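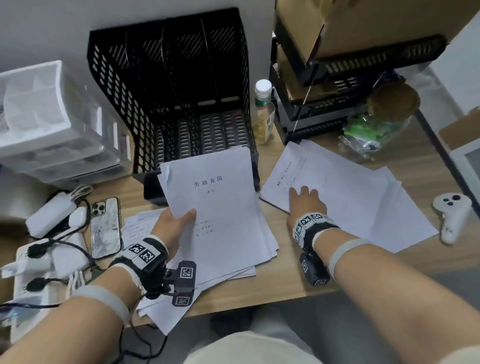

# Scoring an MMA round at home

Quick one, written between classes at Druvwood. People keep asking after the Gilley shows why their card looks nothing like the judges'. Usually the same few mistakes.

## Before the bout

- Pen, paper, one line per round. Two columns, red and blue.
- Sound off. Commentary wrecks your card, so does the crowd.
- Phone in another room or face down.
- Fresh start every round. What happend in round one stays in round one.

## During the round

1. Watch for damage first. Clean shots that wobble someone, cuts, a knockdown, a body kick that makes them fold. Counts for more than volume.
2. Same with grappling. A takedown on its own is not much. Takedown then elbows, or a choke that's properly in, now you're scoring something.
3. Striking and grappling dead level? Only then look at who was pushing the fight. Still level, who had the cage. Most rounds never get that far.
4. Small marks as you go. I use a dash for a good moment, a cross for a big one. Don't write sentences, you'll miss the next exchange.
5. Horn goes, score it inside 15 seconds. No going back later.

## The numbers

Winner of the round gets 10. Loser normally 9. Close round, still 10-9, that's fine.

10-8 is for a round won by a lot: real damage, or one fighter doing nearly everything. People are too shy with these. 10-10 hardly ever. Don't use it to dodge a decision.

Point deductions come off after, on the ref's say. Score the round first, then take it off.

## Checking yourself

Old bouts are best, ones where you've forgotten the result. I went through the Kerr undercards in October, scored the lot cold, then compared. Paper is fine but I type mine into Stusomus afterwards. 327 rounds in there now, club total is 2684. You can filter by the rounds where you disagreed with all three judges, wich is where the learning is. Free up to 900 rounds, plenty for most.

If you're always off the same way, say giving it to whoever's on top, write that on the card before you start.

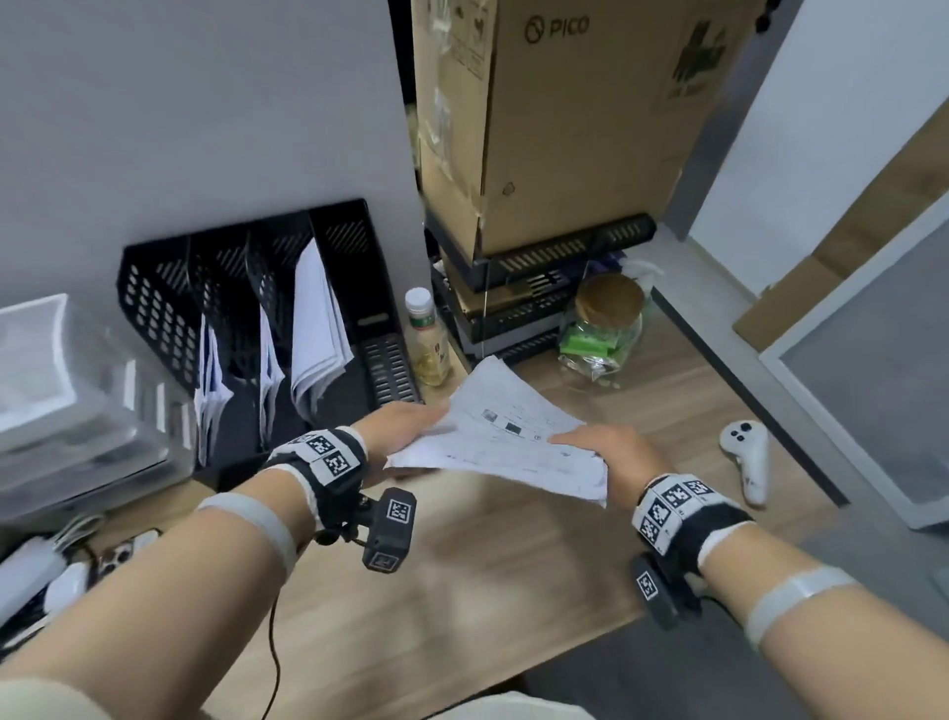 A reader comments: Sound off helped me loads, but what about leg kicks? I never know how to weigh them if the other one's landing to the head.

Depends what they do. Leg buckles, stance switches, they stop moving, that's damage, big mark. Slapping kicks with no reaction, small mark. Clean head shots will usually beat those. Watch the replay at normal speed if stuck, slow motion makes everything look huge.

Next up, scoring the five-rounders. Same rules, more coffee.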